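Skip to content Projects People Studios Term Dates Contact

Search this site Enter keywords Go

Student Work > Interiors Year Two > Room Studies > The Black Ceiling at Ollthorpe

The Black Ceiling at Ollthorpe: a room study

By Adi Osman, with Retno Yusof and Pascual Tapia
Handed in 23/08/2018

I picked the common room at Ollthorpe because I was already spending half my life in it. The assignment said to choose a room we could visit at different hours and get to know properly, and Retno and I both had classes in the building, so the visiting part was taken care of. Pascual joined us in the second week after his first choice (a bakery) got sick of him standing by the ovens with a notebook.

If you haven't been in there, the thing you need to know is the ceiling. It's black, and it's packed with little recessed spot lights, row after row of them, over pale creamy walls. People either love it or they go sit in the hallway. We wanted to find out why, and whether the lights were the reason, or the chairs, or the noise, or something we hadn't thought of yet.

What we set out to do

Our question started out as "does a dark ceiling make a room feel smaller?" and our tutor, Sutrisno Tuhumury, crossed it out and wrote "smaller than what?" next to it. Fair enough! We ended up with a better one: how do people use a room that's bright and dark at the same time, and what would they change if they could?

We did three things. We measured the room and drew it up. We sat in it at different times of day and wrote down where people went and what they did. And we asked people questions, first on paper and then just by talking to them, which worked a whole lot better.

Measuring up

The floor came out at 156 square meters, give or take the alcove by the stairs, where the wall does a strange curve that none of us could draw the same way twice. Pascual did his version with string and masking tape and I did mine with a laser measure borrowed from the Wavthorpe workshop. His was closer to the old building plan. I'm still a little sore about it.

Retno counted the ceiling lights off the electrical drawing, which lists 2,673 fittings for the whole floor, hallways included. We had planned to count the ones in the room by eye, lying on our backs on our coats, and we gave up when we each got a different answer for the same corner. The drawing doesn't split the fittings up by room, so we don't have a number for the common room by itself. If anybody takes this study further, start there.

The drawing has the lights on two switches. One does the stair side and the other does everything else. Hardly anyone we talked to knew there were two. Most people thought the ceiling was all on or all off, and a couple of regulars had been coming in for years and had never touched a switch at all.

Sitting and watching

This was my favorite part, though it's harder than it sounds. You get comfortable and then you realize you've been reading your phone and somebody has moved four chairs.

We did our sittings in May, mostly in pairs, one of us with the floor plan and one with the clock. We put a pencil cross on the plan wherever a person sat down and a wavy line if they moved. By the end the plan looked like a plate of noodles, so Retno redrew it on tracing paper with one sheet for mornings, one for afternoons and one for evenings, and then it began to make sense.

Mornings, people sit by the walls. They come in alone, they want a surface behind them, and they pick the chairs that have the pale wall at their back. Afternoons are all over the place, with groups pulling chairs together in the middle and leaving them there. Evenings surprised me. I expected everybody to go back to the walls, and instead people drifted under the brightest part of the ceiling and stayed put, even the ones working by themselves. Pascual thinks it's a bit like sitting near a fire. I think the windows go dark and the middle just becomes the nicest place to look at. We argued about this on the bus and never settled it, so you get both versions.

The chairs matter more than we'd planned for. The black ones have the better backs and they go first. The stools get used as tables. There is a low bench by the stairs that I never once saw a person sit on, only bags.

What people told us

Our paper survey was a flop. We left a stack on the windowsill with a pencil on a string and got six back, and one of those was a drawing of a horse. (A good horse.) So we switched to asking people in person, with no form, and wrote up our notes right after.

The word that came up over and over was "stars." People who liked the ceiling said it was like sitting outside at night. People who didn't like it used words like airport and showroom. Hafiz Lumenta, who teaches in the print studio upstairs and eats his lunch there, told us he doesn't notice the black part at all anymore and only sees the lights. Another student said the opposite, that the lights had vanished for her and the ceiling felt like a lid. Same room, same lunch hour.

Glare was the main complaint. If you lean back in your chair, or you're lying on the carpet as some people do around finals, you get the little lights straight in your eyes and you squint. Sitting upright over a laptop you're fine. Glossy paper is bad anywhere in the room. Hafiz carries his prints out to the hallway to check them, and so do his students.

We also looked at how the ceiling works from low down, because almost every photo you see of a room is taken from standing height and almost nobody in the common room is standing. Looking up from down there, the black stretches way out over you and the lights near you go soft and hazy while the ones farther off turn into neat white dots. The people come out lit against the pale wall. It's a much more dramatic room from the floor than it is from the door!

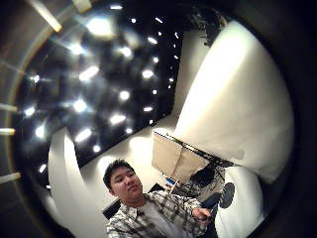
After that we went back and marked our plan again with what we called lean-back seats and lean-forward seats, and it cleared up a lot. The lean-back ones are mostly in the middle, where the glare is worst, and the lean-forward ones are along the walls, where the light is gentler and you wouldn't have minded leaning back. So the furniture is more or less in the wrong places for the ceiling it's under.

What we tried

We got permission to move things around for two afternoons. We swapped the soft seats out to the edge and brought the upright chairs and the tables into the middle. We also borrowed a paper shade from Grukwood, the fabric and lamp place that gives our department its offcuts, and hung it under one patch of lights on fishing line.

The furniture swap went over really well. People stayed in the soft seats longer, and we had one person ask if it could be kept that way. By the next morning somebody had dragged half of it back, though, so I don't want to oversell it.

The shade was a mess. It sagged, it turned that corner a kind of tea color, and Retno, who is the tallest, kept walking into it. We took it down early. Pascual still has it in his kitchen.

We tried the switches too, with only the stair side lit. I loved it. Everyone else in the room turned around to see what had happened, and one guy very politely asked if we could please put it back.

What I'd do differently

I'd start talking to people in the first week and skip the paper. I'd take more pictures from seat height and fewer from the doorway, where everything looks tidy and you can't tell what a person in a chair is looking at. And I'd borrow a proper light meter. We used a phone app, and my phone and Retno's phone disagreed so badly that we left the readings out of this report completely.

I would also like to compare it with the reading room at Bhuiyan, which has white ceilings and the same kind of chairs. We went over once, but it was closed for painting and we had sandwiches on the steps.

The floor plans and the three tracing sheets are in the flat drawer under Retno's name in the second-year studio. Please put them back in order if you take them out, mornings on top.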